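Camera slider

A camera slider is a piece of film and photography equipment that carries a camera along a short, straight track. It is used for smooth sideways or forward movement in video, and for slow movement in time-lapse work. Sliders are smaller and lighter than a dolly, and most can be set up by one person on a tripod, a pair of light stands or the floor.

Construction

The basic parts are a rail, a carriage and a mount. The rail is usually aluminium or carbon fibre tube, though extruded channel is common on home-built models. The carriage rides on rollers, ball bearings or plastic bushings. Bushings are quiet and cheap but tend to stick at very low speeds. Rollers move more freely and need to be kept clean, as a grain of sand on the rail will show up as a bump in the footage.

End caps stop the carriage from running off the rail and often double as feet. Many rails have threaded holes at the centre and at both ends. Mounting from the centre alone is quick but lets the rail tip as the weight of the camera moves outward, so heavier cameras are generally supported at both ends.

Rails of 600 mm are a common travel size. The usable movement is always shorter than the rail, by the length of the carriage. A 600 mm rail with a 260 mm carriage gives 340 mm of travel.

Manual and motorised types

On a manual slider the operator pushes the carriage by hand or turns a crank. Some models add a flywheel, which evens out small changes in speed. A belt and pulley may also be fitted, with a counterweight for vertical moves.

Motorised sliders use a stepper motor or a geared DC motor. A stepper turns in fixed increments and can return to the same point many times, so it suits time-lapse and repeated passes. A DC motor runs more smoothly at normal video speeds and is simpler to drive. The motor turns a toothed belt, a lead screw or a pinion on a rack. Lead screws are slow but hold their position on a slope when the power is off.

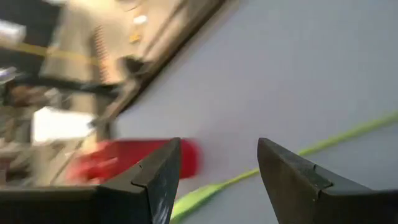
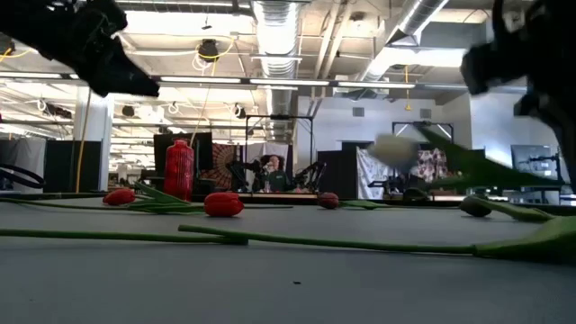
Tabletop in grey; tulips in the second picture.

Use in time-lapse

For time-lapse, the controller is normally set to move the carriage a small distance, stop, wait for vibration to settle, and then fire the shutter. This is known as shoot-move-shoot. The other method is continuous movement, where the carriage never stops. It is simpler to set up but blurs nearby objects when the exposure is long.

The distance per step is found by dividing the travel by the number of gaps between exposures. Subjects close to the lens appear to shift more than distant ones, and a short rail is often enough if there is something in the foreground.

The Druketti design

The Druketti is a home-built motorised slider whose plans were put online in January by Maeve Cronin and Haris Ghumman. It uses a toothed belt, a single stepper motor and a controller board called the Gumo. The plans had been downloaded 2,557 times by July 18, 2024.

Early copies suffered from belt slack on the return pass. Liên Doãn drew a replacement idler bracket with a slotted hole, and this became part of the standard plans. Ruairí Mac Suibhne later wrote an alternative program for the Gumo that adds a gradual start and stop - the first version began each move at full speed, which shook lighter tripods.

A longer version, the Tulitz, joins two rails end to end with an internal sleeve. The joint has to be sanded by hand, and builders have reported mixed results with hard rollers. Bláthnaid Mac Carthaigh's build notes recommend softer wheels and a lower top speed.

Maintenance

Rails are wiped with a dry cloth before use. Oil is not normally applied to roller types because it collects dust. Belts should be slackened for long storage, and bearings that feel rough when turned by hand are replaced in pairs.

See also

Camera dolly
Motion control photography
Fitzgerald rail clamp
Intervalometer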